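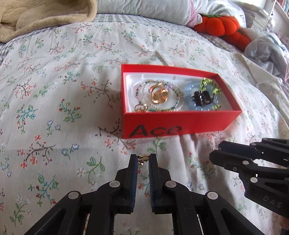
5. Hand-Held Grippers: Fitting, Adjusting and Care

This section covers the pair of hand-held parallel grippers supplied with the Telel recording set. Read it before the first session and again whenever pads or links have been replaced. The left and right grippers are set up the same way but separately. Do not swap parts between them once they have been adjusted.

You will need:
The hex key from the Listport tool roll
A soft brush and a lint-free cloth
Isopropyl alcohol
One spare set of ribbed pads
The gap card (printed on the back cover of this guide)
A tray or shallow box for small test objects

5.1 Before you start

1. Switch off the logger and unplug both gripper cables at the handle end. Pull on the plug, not on the cable.
2. Lay the grippers on a cloth with the pivot screws facing up.
3. Open and close each gripper by hand five times. The jaws should move together and stay parallel the whole way. A gritty feel means dirt in the linkage – go to 5.5 before doing anything else.
4. Check that no link is cracked near a screw. Cracks usually start on the side of the hole nearest the handle.

CAUTION: The linkage arms close like scissors. Keep fingertips out of the gaps between the arms when the trigger is pulled, and tie back long hair.

5.2 Fitting the pads

Each jaw takes one ribbed pad on its inner face. Pads are sold in pairs and should be changed in pairs, even if only one looks worn.

1. Peel off the old pad from the tip toward the handle. Warm it with your fingers if it will not lift.
2. Clean the bare jaw with alcohol and let it dry for 5 minutes.
3. Remove the backing from the new pad and line it up with the tip of the jaw. It must not stick out past the tip. A pad that overhangs by even a small amount will fold under when you pick up something thin.
4. Press along the full length for 20 seconds.
5. Repeat for the other jaw, then close the gripper and look at the pads from the side. The ribs should meet evenly from tip to heel.
6. Leave the gripper closed on a folded sheet of paper for 2 hours before use.

Note: Do not trim pads with a knife while they are on the jaw. The arms are molded plastic and a cut will turn into a crack later.

5.3 Setting the pivot screws

The screws on the front face hold the links and also set how freely the gripper moves. They work loose with use, and most complaints about "soft" jaws come down to this.

1. Start with the screw nearest the handle. Turn it clockwise until you feel the link begin to drag, then back it off a quarter turn.
2. Work toward the jaws, doing the same with each screw.
3. Pull the trigger slowly. If the jaws tilt toward each other at the tips, the screws on one side are tighter than on the other. Back off the tight side first.
4. Hold the gripper upright and let go of the trigger. The jaws should open fully on the return spring alone.

Do not use thread locker. It creeps into the joint and the link has to be thrown away.

5.4 Zeroing the opening

The logger stores jaw opening as a number. It has to be zeroed after any work on pads or screws, and at the start of each recording day.

1. Plug in the gripper and switch on the logger. Wait for the steady light.
2. Open Maintenance and enter the service code, 3838.
3. Choose Left or Right. Check the label on the handle against the screen – the plugs are the same size and are easily crossed.
4. Close the jaws with nothing between them. Use normal pressure. Squeezing hard flattens the pads and gives a false zero.
5. Press Set Closed.
6. Open the jaws fully and press Set Open.
7. Close the jaws on the gap card. If the reading does not match the printed value, repeat from step 4.

5.5 Small-object check

A gripper that passes the gap card can still drop small things. Finish every set-up with this check, done on the kind of surface you will be recording on. For home recording that often means fabric, and fabric gives under the jaws in a way a bench does not.

1. Put several pieces of costume jewelry in an open box or tray. Stud earrings, rings and bead bracelets work well. Avoid anything valuable or with loose stones.
2. Pick up a stud earring by the post with the very tips of the jaws and lift it just clear of the surface.
3. Hold it still and watch for slow rotation. Rotation means the pads are not meeting at the tips; go back to 5.2, step 5.
4. Put it down in the box and do the same with a ring, then a bracelet. Bracelets should lift without beads being drawn into the gap behind the pads.
5. Repeat with the other gripper.
6. Work with both grippers close together over the box. The arms should pass each other without the screw heads catching.

CAUTION: Earring hooks and fine wire can slip between a pad and the jaw. If this happens, open the gripper fully and slide the wire out sideways. Pulling it straight toward you lifts the pad.

Cleaning the linkage. Brush lint and dust from the gaps between the arms after each session. Bedding, towels and knitted items shed the most, and fibers wind themselves around the screws where they are hard to see. Wipe the pads with a damp cloth. Use alcohol only on bare jaws, as it hardens the pad material. Do not oil the joints.

5.6 If something is wrong

Jaws do not open fully: fibers around a pivot, or a screw too tight. Clean first, then see 5.3.
Reading drifts during a session: pads not bonded. Replace them and allow the full closing time.
Reading jumps: plug not seated. Switch off before pushing it in.
Left and right swapped on screen: cables crossed at the logger.
Objects tip on lifting: jaws out of parallel, or a pad fitted too far back.

Bent links cannot be straightened. Send the whole gripper to the Homico repair desk, packed with the jaws closed on a piece of card. Mark it for Tsegereda Abera and include the handle number. Exchange units from the Han store come with pads fitted but are not zeroed, so follow 5.4 before use.

Section revised in February by Zewditu Birhane. Replaces the loose sheet on pad fitting.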